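Robots at Work, week 7: house rules for the bench

Right, rules. I know, I can hear the groaning from here, but I marked 31 lab reports from the Drumard session and most of the trouble came down to people skipping the dull bits.

First one: hands off the table while the arms are live. I don't care how slow it's moving. If you need to nudge the plate or pick up the ball, press stop, say "stopped" out loud, then reach in. Everyone at the bench waits for that word.
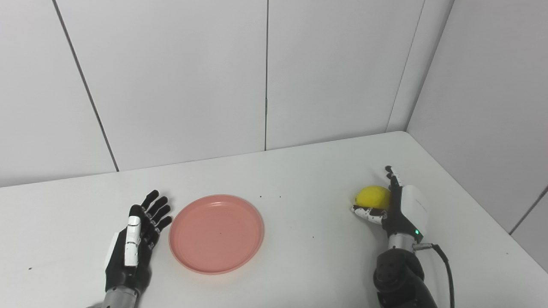
Second, cables. Before each run, follow every cable with your eyes from the wrist down and think about where it'll go when the arm turns – we lost a whole afternoon in June to one that snagged. Leave slack, but don't leave a loop.

Third, grip force. Start soft things at 500 on the Hukisik scale and work up in small steps. The limit in our rules is 4000 and you shouldn't be anywhere near it with something soft!

And please write things down as you go (time, settings, who had the stop button). The Clondmont rules ask for a signed log and I'll be asking for it too, so bring yours next week. Blank log sheets are in the tray outside the Shek room.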